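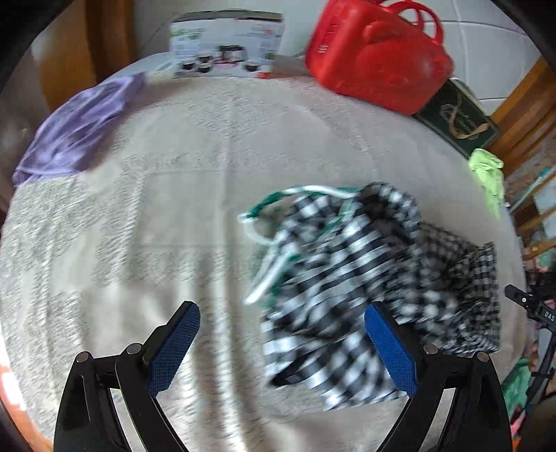
Figure 3. View from the hand-held gripper over a light textured blanket.

4.2 Warranty returns of power supplies

The second group of records comes from Sillar, a repair center in Skerdale which receives computer parts from small shops. We obtained 182 return forms for desktop power supplies, all closed before February. In 86 of them the customer wrote only "does not start" or similar words, so the fault had to be taken from the technician's note. The median time until a replacement was sent was 19 days. For units under the Civuvau extended plan it was longer, around 30 days, as these forms need a second approval. We followed the fault classes of Santoso, but joined fan noise and fan stop into one class, for the technicians did not separate them in a regular way. Forms with two faults were counted under the first one written.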